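Review: Usevby Home blood pressure monitor and its patient portal

Tested over 22 weeks, firmware as supplied, no updates offered in that time.

The Usevby Home is an upper-arm blood pressure monitor that sends readings to a GP practice through a portal called Inside. It is sold on its own or supplied on loan by practices that run a home monitoring scheme. I bought mine. My practice, in Dusbridge, was already set up on Inside, so the remote part of the product could be tested with real staff at the other end.

## What you get

- Monitor unit with a large grey display
- One cuff, medium (22 to 42 cm)
- Four AA cells
- Mains lead, two metres
- Printed guide, 19 pages
- Card with the pairing code for Inside

A large cuff costs extra and has to be ordered from the maker. There is no carry case. The memory holds 80 readings per user, for two users, and the oldest is overwritten without warning when the memory is full.

## Setting up

The monitor works out of the box as a plain blood pressure machine. Pairing with a phone took two attempts. The first failed at the step where the code is confirmed, and the guide has nothing to say on the matter. Holding the memory button until the display blinks clears the old attempt, after which pairing goes through normally.

Registering with Inside is separate. The practice has to approve the request, and in my case this took until the next afternoon. Until then readings are stored but not sent.
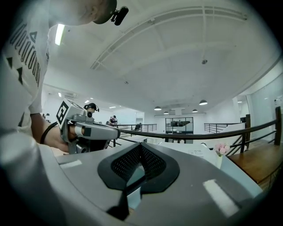

*White T-shirt, dark cap, strap at the wrist.*

The cuff should go on a bare upper arm. A loose short sleeve can be pushed up out of the way, but a tight one rolled up above the cuff can affect the reading. The cuff has a printed marker for the artery and a range bar that shows whether the size is right. Both are easy to read. The tube leaves the cuff on the inner side and is a little short if the unit sits at the back of a desk.

## Readings

I took two readings each morning and two each evening, seated, one minute apart. Twice in the test period I had the unit checked against the practice's own machine. On the first check the systolic figures differed by 3 mmHg, on the second by 2. Diastolic figures matched to within 2 both times. Two checks prove very little, but neither gave any cause for concern.

Each measurement takes just under a minute. The pump is louder than that of the Leone monitor I used before, and the cuff inflates harder. If the unit detects movement it stops and shows an error code. This happened often in the first fortnight – mostly my fault for talking – and rarely after that.

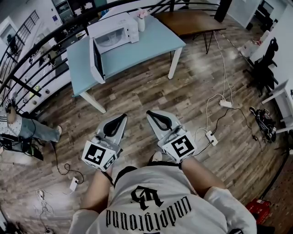 Posture matters more than the choice of machine. Feet flat, back supported, cuff level with the heart, five minutes of rest first. The guide covers this on a single page with small drawings. It should be at the front, and it is near the back, after the battery disposal notes.

## Sending readings to the practice

Readings go from the monitor to the phone over Bluetooth, then from the phone to Inside. The phone must be within a few metres and the app must be open. Background sending is listed in the settings but did not work on my phone in any combination I tried.

Once sent, a reading appears in the portal in under a minute. The practice sees a weekly average and any reading above the limit it has set. It does not watch the figures live, and the app says so each time it opens. The monitor is unsuitable for anything urgent, and a high reading with chest pain or similar symptoms still means an emergency call.

Messages can be sent with a reading attached. Mine were answered by the next working day, except one sent in October, which took three. That is down to the practice and would vary elsewhere.
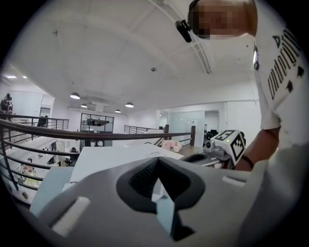
Export is poor. The app produces a PDF with one reading per line and no averages. A spreadsheet file can be had only from the website version of Inside, under Account, then Records, and the times in it are given in UTC. Anyone who takes evening readings in summer will need to correct for that.

## Power

The first set of AA cells lasted nine weeks at four readings a day. The mains lead works well, although the socket is on the left side, where the cuff tube also plugs in. When the batteries are removed for more than a few minutes the clock resets, and readings are then stored with the wrong date until the phone is next connected.

## Faults and support

One fault in 22 weeks. The display showed code 1539, which isn't in the guide. Support replied by e-mail the following day and said to reseat the tube and restart. The code has not come back. I asked for a full list of codes and was sent the same guide again.

## Verdict

Good as a monitor, average as a connected device. If your practice uses Inside, it saves writing figures down and handing them in at the desk, and I'll keep using it for that. If your practice does not, the Leone is quieter and does the same job.

Accuracy: 4/5
Comfort: 3/5
App and portal: 3/5
Guide: 2/5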